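Mavano opens its kitchen counter practice set to everyone

For immediate release, October

Hi, I'm the person at Mavano who looks after practice runs, and I've been waiting months to write this one! We're releasing Vosidura, a collection of 3,865 recorded runs of a simulated robot arm working over a cluttered kitchen counter. It's free to download, it's all rendered in software (no real pumpkins were bothered), and it's meant for anybody teaching a learning system to reach for things in a messy place.

Each run is one try at one small job. A person sits at a desk in our Powell office with a hand controller, drives the arm through the job, and the software saves every joint position along with the pictures from several viewpoints. Then the counter gets reset with everything moved a little, and off we go again. It's a lot like teaching a kid to set the table, if the kid needed to see it a few thousand times.

One of those viewpoints rides along close to the gripper. It's my favorite and also the hardest to get used to, with big black fingers and linkages filling the bottom and marble stretching off past them.
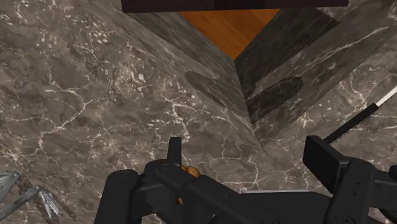

What's on the counter

We wanted clutter, and we wanted it odd. Plenty of practice sets use plain blocks on a plain table, and a system trained on those tends to get confused by the first fork it meets. So our counter has forks and knives, a spatula, a potted plant with long floppy leaves, and yes, a gold crown. The crown was my idea and I've defended it in more meetings than I'd like to admit. It's a ring with tall points all around the rim, and I wanted the learner to deal with a shape like that sitting right next to the thing it's supposed to be paying attention to.

The ribbed orange thing under the gripper is what we all call the pumpkin. Reaching for it makes up 1,867 of the runs, by far the biggest share, and the rest are split among the other objects. Round things with grooves are a good workout: a small change in the angle of the fingers changes where they touch. 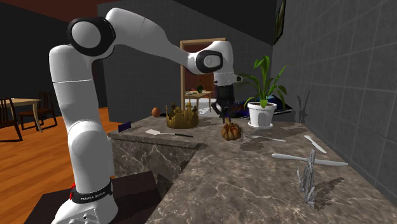 How we picked the runs

We kept the clumsy ones! That was a real argument here, and it went on for weeks. My side won (mostly). If a driver came in too far to one side, backed off and tried again, that stayed in, and it's labeled so you can filter it out if you'd like a cleaner set. There are 300 runs with a correction like that. Runs where the software froze or the driver gave up and went for coffee are gone.

Another 500 runs are held back from the main download for testing. Please don't train on them, or your scores won't mean much next to anybody else's. They come as a separate file with its own notes.

Flonent, who build the hand controllers we used, tried an early copy on their own learner over the summer and sent us a long list of complaints, all of them useful. The labels are better for it, and so are the side views, which we moved after they told us the arm kept getting in the way of small objects. From the far side you now get the spatula, the knife and the crown up front with the arm coming in from the right, and you can see how close the fingertips are to the pumpkin.
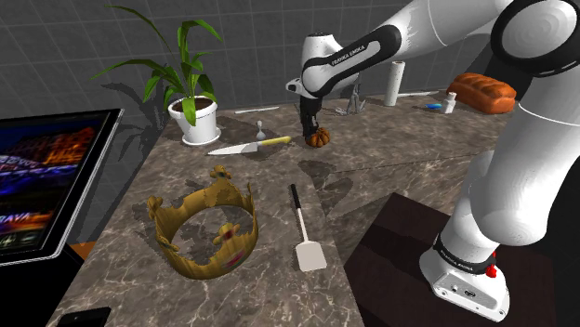

Flonent told us the corrections were the part they'd been missing, and that their learner had picked up the habit of backing away and trying a new angle after training on them. They also said they'd like to see twice as many, and asked whether the next round could include drivers who had never held a controller before.

We'd love that too, so new drivers are on the plan for the second release. I'll be training them myself, which should give us plenty of corrections.

Getting a copy

Vosidura is up on the Mavano site now, under the downloads tab. You'll get the runs, the labels, a short guide and a little viewer for flipping through a run step by step. If a label looks wrong, use the report button in the viewer and it comes straight to my inbox. For press questions, write to the Mavano press desk and mention Vosidura in the subject line.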